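Skallham Woodshop – Table Care FAQ

Answers to what customers ask most after they take a table home. If yours isn't covered, call the shop and ask for Heriberto Orozco.

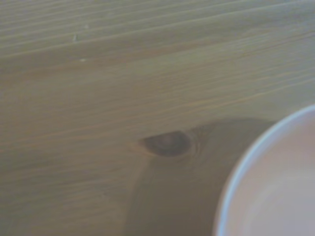
What finish is on my table?

Most tables sold since February have a hardwax oil finish. Older ones may have a water-based varnish. The finish is written on your receipt next to the order number. If you've lost the receipt, we can look it up by name.

How do I clean it day to day?

Use a soft cloth wrung out in plain water, then a dry cloth. For grease, add a drop of dish soap. Skip vinegar, glass cleaner and anything with bleach.

Can I put hot pans on it?

No. Use a trivet. A hot mug can leave a white ring on an oiled top, and a pan straight off the stove can scorch the wood.

I already have a white ring. What now?

Leave it for a day or two. Many rings fade on their own. If it stays, rub a little maintenance oil in along the grain and wipe off the extra after 16 minutes. Varnished tops need a different repair, so call us first.

How often should I oil it?

Once a year for a dining table, twice for a desk or kitchen table that gets heavy use. Varnished tables don't get oiled at all.

My pine table has dents. Is that covered?

Pine is soft and it dents – a dropped fork will do it. Dents aren't covered. Small ones can often be raised with a damp cloth and a warm iron on an oiled top. Test under the table first.

Will the color change?

Yes. Pine darkens in daylight. Move bowls and runners now and then during the first months so you don't end up with a pale patch.

Do you refinish tables?

Yes, including tables we didn't make. Sanding and re-oiling a top up to six feet long is $153. Evaristo Ocampo handles refinishing and will want to see the table, or at least a few photos, before he books it in.

Do you deliver?

We deliver to Skallham and Allau. Anywhere farther goes by freight and is quoted separately.

Prices on this page were last checked November 13, 2023.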